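Workshop tips: when the arm won't let go

Had a proper fright last week. My bench arm was halfway through tidying a shelf when the gripper jammed shut, and like a fool I reached in to free it with the power still on. It let go, then closed again on my thumb! Nothing broken, but I've got a lovely purple nail and a few new habits.

Stop button first, always, before a hand goes anywhere near. Then wait and look – mine had a bit of grit in the slide, which came out with a dry toothbrush. Don't oil it, you'll only collect more. And I've now turned the speed down to 70 per cent for any job I'm standing next to.
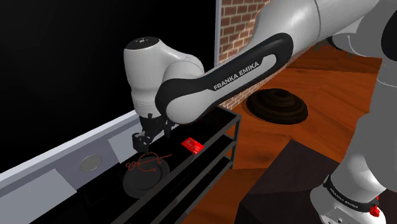 Can I just switch it off at the wall instead?
Only if the stop button fails. Hold clear of the arm when you do, as some sag a little when the power goes.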